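Projeto Lula — relatório de andamento, abril
Para: Azra Karagiannis, programa Skernham

Oi, Azra, tudo bem?

Prometi um relatório curto e já aviso que vou passar um pouco do combinado, porque o mês rendeu. Fechamos abril com 1.546 episódios gravados no total, dos quais 464 são novos. A meta do trimestre era mais modesta, então por esse lado pode ficar tranquila!

A maior parte do tempo foi para a tarefa dos blocos, aquela de pegar um bloco na caixa da frente e passar para a de trás. Parece brincadeira de criança, eu sei, mas é nela que o modelo mais aprende sobre aproximação e ângulo de pega. Os blocos vermelhos e verdes são todos compridos, e um bloco comprido encostado na parede da caixa é um bicho bem diferente do mesmo bloco no meio do fundo. Nas primeiras semanas quase tudo que a gente gravou era caso fácil — bloco no centro, garra descendo reto — e o modelo ficou mal-acostumado. Agora quem opera espalha os blocos antes de cada rodada e tem que incluir pelo menos um perto da parede.

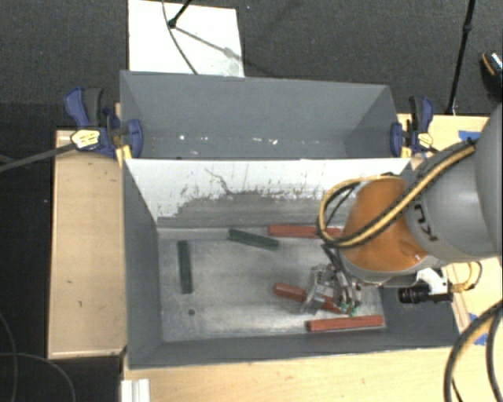
Outra mudança foi guardar também as tentativas que dão errado. Antes a gente jogava fora, e eu mesma defendi isso na reunião de março (mea culpa). O pessoal da Marchal, que cuida do treinamento, pediu para ver os erros com etiqueta separada, e os primeiros resultados com a correção no meio do episódio são animadores. Ainda não quero te passar porcentagem, prefiro repetir o teste com outra semente antes de pôr número em relatório.

O que atrasou: perdemos 8 dias de gravação com a sincronia entre a câmera e a leitura das juntas. Os horários vinham descolados, pouca coisa, mas o suficiente para a garra "fechar" no vídeo antes de fechar nos dados. A Roline trocou o módulo de aquisição sem cobrar e desde então não tivemos mais susto. Uma parte dos episódios antigos dá para realinhar por script, e o resto eu vou marcar como suspeito e deixar fora do treino.

Sobre dinheiro, estamos dentro do previsto. Gastamos aproximadamente 9% a mais em horas de operação e bem menos em armazenamento, então uma coisa compensa a outra. Se você precisar da planilha aberta por rubrica, me avisa que eu mando junto com os recibos.

Para maio, quero começar a gravar com as caixas mais cheias e fazer o caminho de volta também, de trás para a frente. E preciso de uma resposta sua sobre a segunda pessoa na operação à tarde: se sair até a metade do mês, consigo treiná-la ainda com a tarefa atual, que é bem mais tranquila para quem está começando.

Um abraço, e qualquer dúvida me liga — de manhã cedo é melhor, antes de a gente ligar o braço.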